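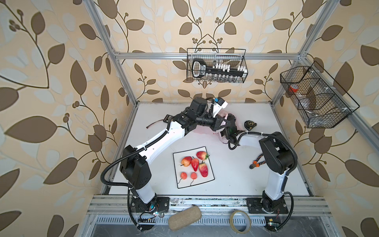
Both grippers on one bag at the Stępień open day, Pedstead.

I had been promising myself a trip to the Stępień workshop in Pedstead for a couple of years, and in October I finally went. The train got me in a little after nine, which left time for a coffee and a cinnamon roll at the station (recommended, if they still have any left by then), and then it was a pleasant walk along the canal to the workshop door. They handed me a badge with the number 619 on it and a floor map, which I promptly folded the wrong way and never got flat again.

The morning was mostly benches where you could sit down and try things for yourself, and I was in my element! There were two gripper makes to compare, Pletis and Grundum, set up side by side with the same box of objects. I spent far longer there than I had any right to. The Grundum closes with a lovely steady motion and I liked it very much for boxes and bottles, but it was slow to report that it had touched something soft. The Pletis felt livelier, and I could set the closing force low enough to pick up a paper cup without denting it. It's also the louder of the two, with a little whine at the end of each move that would drive me up the wall by Friday afternoon, or any afternoon. 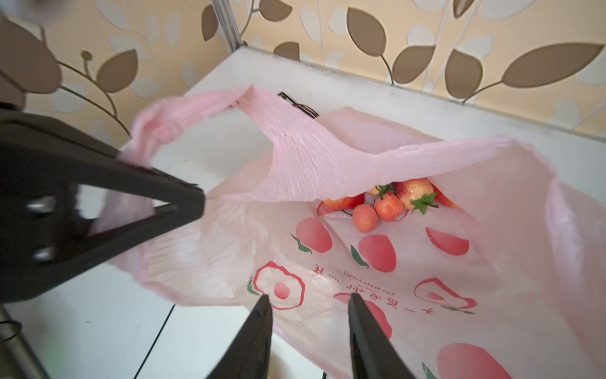

What I really wanted to know was how any of this copes with thin plastic, which is the thing that has beaten me at home again and again. We pack small orders by hand, up to 200 on a good day, and bags are where every gripper I've borrowed has come unstuck. So I was delighted to find a station with two arms and a carrier bag. It was a pale pink one with peaches all over it and ENJOY YOUR LIFE in red capitals, crinkled just like the ones in my kitchen drawer, and with one handle twisted up like a rope. A twisted handle is exactly what I would have asked them to try. The fingers are long and tapered, and I came away thinking that shape matters a good deal more for bags than how hard the thing can squeeze.

We got talking about cameras next, and I'm glad I asked, having always mounted mine up high and left it there. The demonstrator told me their first 14 trials had used only the overhead view, and that the arms kept reaching for folds that looked like openings. They then added cameras at the wrists, and she said she wouldn't go back.
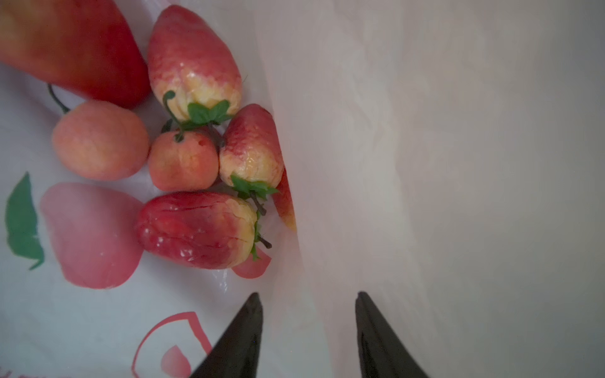

Her other piece of advice was to leave the exposure fixed, even if the picture looks a touch dull, and to keep the same lamps on all day. I wrote that on the back of my map. Somebody behind me asked about the cost of the wrist camera mounts and was told they make their own, in batches, and have got through 500 of the little screws so far, mostly onto the floor by the sound of it.

After lunch (soup, very good, bread a bit mean) I went back to the same station and stood there until nearly four o'clock. I asked about controllers and got a patient answer: each arm has its own, and most of their spring went into getting the two to start a move at the same moment. I'd always supposed that part came for free.

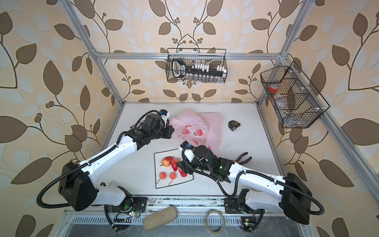 Two arms, the pink bag and the fruit, with a tape measure and pliers to the right.

I've asked Stępień for a price on a pair of the Pletis grippers and I'm still waiting to hear. If you're planning a visit yourself, go early and take a notebook with a hard cover, as there's hardly anywhere to lean. The walk back along the canal is slightly uphill, and the last fast train leaves at ten to six.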